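How a robot club teaches a robot to tidy up

Jan 11, 2024

Tidying toy bricks is a job most people can do without thinking. You see a red brick, you pick it up and you drop it with the other red ones. For a robot, every part of that job has to be learned. At the Gratevel robot club, a group of children has spent the winter term teaching one to do it. They call their project Tremen.

What does the club do?

The club meets after school in the science room. Members are aged nine to thirteen. It is run by Clémence Lemaire, who teaches maths, and Capucine Poulain, who used to repair lifts and knows a lot about motors.

The club began in November with a simple question: what is the smallest useful job a robot could do in a classroom? The members wrote down their ideas and voted. Watering plants came second. Sorting bricks won.

How does a robot know what to do?

There are two main ways to tell a robot what to do.

The first way is to write a program. A program is a list of steps. It might say: move forward, close the gripper, lift up, move to the side, open the gripper. This works well if the brick is always in the same place. If someone nudges the brick a little, the gripper closes on air.

The second way is to show the robot the job many times over. A person guides the arms and the computer saves two kinds of information: what the camera saw and how each joint moved. One go at the job is called a demonstration. After a lot of demonstrations, the computer looks for patterns. It can then try the job with a brick in a place it has not met before.

The club tried the first way for a few weeks and then changed to the second. By the end of term they had saved 1599 demonstrations. Most were under 60 seconds long.

What is a gripper?

A gripper is the robot's hand. The kind used for this job has two fingers that slide together and apart. It cannot feel the way your hand can, so the computer has to work out how far to close the fingers. Too little, and the brick drops. Too much, and a small brick can shoot out sideways, as the club found on the first afternoon.

Why is sorting hard?

Colour looks different in different light. A blue brick near a sunny window may look pale to a camera, and the same brick in shadow may look nearly black. The members dealt with this by saving demonstrations with the blinds up and with the blinds down.

Shape matters as well. A brick lying flat has to be picked up by its sides. A brick standing on end is easier to reach but easier to knock over.

Mistakes are useful too. The club keeps a notebook, and whenever a brick goes wrong, someone writes down the colour, how it was lying and what the arm did.

What happens next?

In spring the club will take Tremen to the Flakano schools' fair, where each team gets six minutes to show its work. Before then, they want to practise with bricks placed by people who have never seen the robot.

Try it yourself

Ask a friend to close their eyes and be the robot. Put a few bricks on a table and give instructions using only the words left, right, forward, back, up, down, open and close. See how long it takes to get one brick into a box. Then swap places.

Sorting is a matter of small choices, one after another. The robot has to find a loose brick, check its colour, choose an arm and take the brick to the right place. Each colour has its own bin, with blue on the left, green in the middle and red on the right, so a green brick held close to where the green and red bins meet still has to be let go on the correct side. The bricks left on the table need different grips, as one of the blue ones is standing on its end and the other is lying flat.

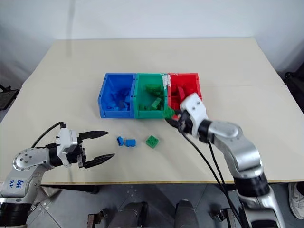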